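February, notebook, gripper bench

Started 8:40, finished when the building lights went to half.

Plan for the day was to put the tube end (the long dark one, straight down, no fingers) against the two-finger Bredley on the same arm, same board, same blocks, and see which one I would rather live with for the spring runs. I had a favorite going in and it was the Bredley. I'm writing that down so I can be embarrassed by it later.

Setup. Maple board bolted down to the blue pegboard table, one bolt at each front corner. Octavian asked why I don't just clamp it. Clamps creep, and then every taught height is wrong by lunch. With the bolts I can pull the board, sand it, put it back and the corners land where they were. The seams between the planks worried me a little for the pushing tests. I ran a fingernail over them and they're flush enough.

Controller is the old Wivholm box, firmware untouched. Jogging by pendant for the first hour, then scripted. Re-zeroed the tool after each swap. Swap takes me 13 minutes with the hex key that fits and a good deal longer with the one that lives in the drawer. Whoever has the good hex key set, please put it back!

Bredley first. Lovely on anything with parallel sides. Hexagonal prism: picked it up every time I squared the fingers to the flats, and even slightly off it would turn the piece into line by itself, which is such a pleasure to watch. Cylinders also fine. Stars are where it gets fussy. If a finger comes down on a point, the piece spins and squirts out sideways, and then you're on your knees looking under the table. I tried closing at half speed and that helped a lot. Quarter speed helped no more than half did, so leave it at half.

The real trouble with two fingers is crowding. As soon as the blocks are close together there's no room to open. The fingers want clearance on both sides and a pile doesn't give you any. I ended up nudging the neighbors out of the way with a closed hand before each pick, and at that point I'm writing two programs.

Swapped to the tube after coffee.

I did not expect to enjoy this so much. It comes straight down, it's round, so wrist angle stops mattering altogether and I could delete a whole block of code (kept it commented out, Shakuntala, don't worry). Getting down in among the blocks is easy, it slips into gaps the Bredley can't even look at. Pushing is beautiful. Because the tip is rounded it doesn't dig at the wood, and a light diagonal sweep gathers things together nicely. The angled blue ones slide well if you push on the tall side. Push on the slope and the tip tries to climb.

Height is everything with it. Too high and it rides over the low pieces, too low and I hear the board, a sort of dry scrape I felt in my teeth. Settled on 2 mm above the wood for sweeping. Tried to get away with one height for the entire board and nearly could, there's a bit of fall toward the back edge. I'd like to shim the table before anyone else copies my numbers.

Ran 50 sweeps from the script with the blocks scattered by hand in between. Didn't log each one properly, which was lazy, so no percentages from me. My impression: gathering works very well from the middle of the board and less well from the edges, where the arm is reaching and goes a little soft. Pieces that start far off by themselves are the ones that get left. The path generator treats them as somebody else's problem. Mohammed planner (the new branch) is meant to handle strays with a separate pass, and I want to try it on exactly this.

Octavian came over around then and wanted to know if the tube could be made to separate a cluster as well as make one. Good question! We tried lowering it into the middle and drawing small circles. It does open things up, but the star pieces hook each other by the points and travel as a pair. Cylinders roll off politely if they tip over and just stand there if they don't. I think a slower spiral, starting tiny, would do better than circles. He thinks a quick tap from outside. We have a bet on it, stake is a lunch.

Viewing. The overhead camera loses anything standing right behind the tube. It's a fat shadow in the middle of the picture just where I care most, and with the Bredley I could at least see between the fingers. For now the script lifts and looks before every second sweep. Costs time. Moving the camera off to one side would cost me the calibration, and I'm not doing that at the end of a day.

Where I've landed: tube for gathering and for anything crowded, Bredley for placing. I'd love a quick changer so I don't have to choose. Esamon makes one that might fit the flange — Shakuntala has the drawing and says the bolt circle is close, and "close" is the word I'd like her to check with calipers.

To do next
Shim the table at the back
Spiral against tap, for the lunch
Log every sweep this time
Stray pass on the new planner branch
Print a spare tip, softer material, same radius
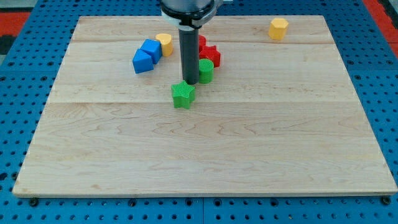

One more for the list before I forget: the cable tie nearest the wrist is rubbing at full reach. I've loosened it for tonight. Whoever runs first tomorrow, jog out to the far corner slowly and watch the cable before starting the script.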